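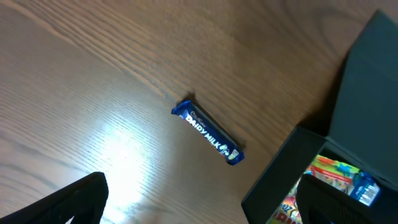 Yolotzin Olvera wrote:
> Hello all, I had to leave the open day at the Lambrechts building before three to get my daughter to swimming, and I am still cross about it. Could someone who stayed write a few lines for those of us who missed the afternoon? I would especially like to know whether the arm was running by itself or whether there was a person steering it, as my neighbour and I have been arguing the point ever since. Also, did anyone pick up the sheet with the dates for the next one? And was it as loud as last year? Mum has new hearing aids and won't come if it was.

Dear Yolotzin, and dear everyone,

I did stay, right through to the cup of tea at the end, so I suppose this falls to me. Apologies in advance for the length – I took notes on the back of the parking slip and then on the parking slip's envelope, and I would hate to waste them.

To take your neighbour's argument first: you are both right, which I hope keeps the peace over the fence. For the first part of the afternoon there was a person steering. A young woman from the Wosine group sat off to one side with a pair of hand controls, and whatever she did with her fingers the gripper did with its own. She had a lovely light touch. After the break they switched over to what they called the learned program, and she sat on her hands (she really did, to show us) while the arm got on with it alone. The program had been built up from 2,104 earlier goes at the same sort of job, all of them steered by people, and there was a good bit of murmuring in the seats at that number. The man beside me said it had taken him fewer than that to learn the trombone.

The job itself was sweets. There was a black box with its lid standing open, colourful packets inside, and a Cadbury Dairy Milk bar on the bare table beside it, and I must say that as a choice of equipment I have no complaints at all. Last year it was plastic blocks, and I thought the children lost interest fairly quickly. This time they were three deep at the rope. The speaker explained that wrapped things are a good deal harder than blocks, because a wrapper is shiny and slippery and a bag of lollies never sits the same way twice. The camera is down at the wrist of the arm, so what it gets is a close-up of the tabletop with the two black fingers poking in at the bottom, and any glare off the wood gets in there too. I asked if they couldn't just put a cloth down. She said they could, but then it would learn to work on a cloth, and most people's tables haven't got one on. I thought that was a very fair answer to what was probably a silly question.

When the learned program had its turn I kept a tally, out of habit from my scoring days. It had 20 tries and managed 11 of them cleanly, by which I mean it picked the thing up and put it where it was told without any help. Of the others, some were near misses where it got hold of one end and let go again, and a couple were what I would call a sulk – the arm went over, hovered, and came home with nothing. The crowd was very kind and clapped those as well. The speaker said 11 was a bit under what they see on a quiet weekday and put it down to people moving around in front of the windows, which changes the light. I only pass that on as she told it.

There were some good questions. Eustaquio Hinojosa asked what the thing does if a hand comes in while it is moving, and they showed us, with a foam hand on a stick, that it stops. It stopped a little later than I would have liked, and I said so, and they wrote it down. Someone near the back wanted to know what it would cost to have one at home to unpack the groceries, and got a laugh, and then got quite a serious answer about how far away that is, which I am afraid I didn't catch all of because the urn was coming to the boil.

The other room had the Undine display, the one with the pipe crawler that looks like a fat caterpillar. It wasn't moving when I went through. I believe it had been going in the morning, Yolotzin, so you may have seen more of it than I did, and if so I would be glad to hear. The Umitz people had a table of old grippers you could pick up and squeeze, going back a fair way, and I spent far too long there.

As for noise, your mum should be fine. The arm makes a soft whirr and not much more. The compressor that bothered us all last year has been moved outside. The hall is echoey when it's full, though, and the sign-in book had 116 names by the time I left, so if she comes I would get her a seat on the left, near the curtains.

I did get the sheet. The next one is in October, same building, and they ask that groups of more than six let them know ahead. Parking is around the back now, and the front door is the one to use if you have a pram or a walker. I can scan the sheet tonight, or leave it in your letterbox on my way past if you'd prefer the paper one.

Two small requests while I have you all. Whoever took home a grey cardigan from the third row, it is my sister's, and she would be very pleased to have it back. And if anyone wrote down the name of the book the speaker recommended, the one on hands, would you please send it to the list? I have the first word as "The" and then tea.

Warm wishes,
Maureen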